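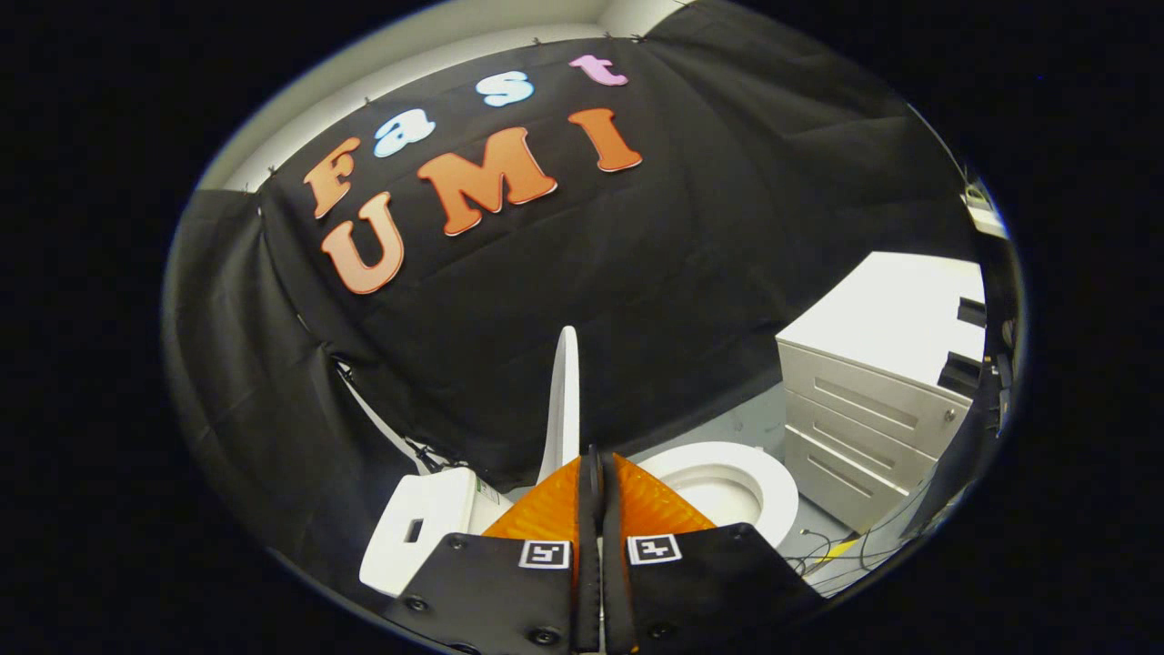 So how long does a foster home need before a shy dog starts to settle? In the homes I followed, most shy dogs took their first unprompted nap in the same room as a person within nine days, and the ones that took longer than that usually had another dog in the house who was hogging the good spots.

4. What the foster diaries showed

I should say up front that I came to this section with a hunch, and the hunch was wrong. I figured the big predictor of how a shy dog does in foster care would be the foster parent's experience. I've fostered on and off for years, I think I'm pretty good at it, and I suppose I wanted the numbers to tell me so. They didn't. First-time homes and old hands came out so close together that I ran the comparison again (and then again, with the puppies taken out) before I believed it.

The material is simple enough. We had 30 foster homes across two rescue groups, Mikdale and Bassey, and each home kept a daily diary for as long as the dog stayed. Altogether that gave us 1,377 diary entries. Some are a full page long and some say "ate, slept, peed on rug." I read every one of them, and Dragica Vlachou read every one of them separately, and we each marked the first day a dog did any of the things on our settling list: eating with a person in the room, napping with a person in the room, coming over without being called, bringing a toy, and rolling over for a belly rub. Where we disagreed we sat down with a pot of coffee and argued until we had one answer. The belly rub caused most of the arguments, as a dog that flops over can be asking for a rub or asking you to please go away, and a diary entry doesn't always tell you which.

4.1 Eating and napping

Eating came first for nearly every dog. I don't think that will surprise anyone who has ever opened a can of sardines near a nervous beagle. Napping was the more useful marker. A hungry dog will eat in front of you while still being scared half to death, but closing both eyes is a different kind of bet. Once a dog napped near a person, the rest of the list tended to follow quickly, and in the same order: coming over, then toys, then (maybe) bellies.

The slow nappers interested me most. When I went back to the entries for those dogs, the same complaint turned up in home after home, in different words. The resident dog had the couch. The resident dog had the bed by the heater. One foster mom wrote that her old terrier "just moves to wherever the new girl is about to lie down," and I laughed out loud, and then I went and found almost the same sentence in another diary. None of these were fights, and the foster parents mostly described the dogs as getting along fine. They probably were! But getting along and having a place to sleep are separate things, and our intake form only asked about the first one.

4.2 The crate question

Both groups send a crate home with every dog. Mikdale tells its homes to leave the door open at all times for the first stretch, and Bassey leaves it up to the family. I had expected this to matter a lot. It seemed to matter some, though I can't pull it apart from everything else the two groups do differently -- Bassey's dogs mostly came from one county shelter and Mikdale's came from all over, and Mikdale's coordinators phone a lot more often. So I'd be careful here. What I can say is that where the crate stood came up in the diaries much more than whether its door was open. Crates in hallways got complained about. Crates in a corner of the family room got mentioned once, on day one, and then dropped out of the diary completely, and I've come to read that silence as a good sign.

Six homes moved the crate partway through the stay. In every one of them, the diary has a grumpy day or two right afterward (skipped breakfast, pacing, one very thoroughly chewed slipper) and then things go back to where they were. I wouldn't hang a rule on six homes. I do tell my own new fosters to pick a spot and leave it alone for a while, but I told them that before the study too.

4.3 Visitors

We didn't plan to look at visitors. Dragica noticed it first, reading the August entries, when it seems like everybody's cousins come to stay. Dogs that had already reached the nap stage shrugged off company within a day. Dogs that hadn't got there yet slid back, and a few stopped eating with people in the room altogether. The diaries weren't set up to record guests, so we only know about the ones a foster parent happened to write down, and people are much more likely to write down a visit that went badly. I'm putting it in anyway as something for the next round of diaries to ask about properly.

4.4 Things I'd fix

The diaries were kept by people who loved the dogs, and it shows. Entries get longer when something sweet happens. A dog with a chatty foster parent simply had more chances to be caught doing something on our list than a dog whose foster dad wrote four words a night, and I don't have a clever way around that. Dragica wants a one-page checklist with boxes, and she's probably right, although I'd be sad to lose the slipper. We could do both: boxes at the top, blank lines underneath.

I'd also ask for a floor plan. A rough pencil sketch would do, with the beds, the crate, the food bowls and the resident dog's favorite places marked on it. About half the questions I ended up with at the end of the reading were questions about furniture, and by then most of the dogs had been adopted and the couches had been moved.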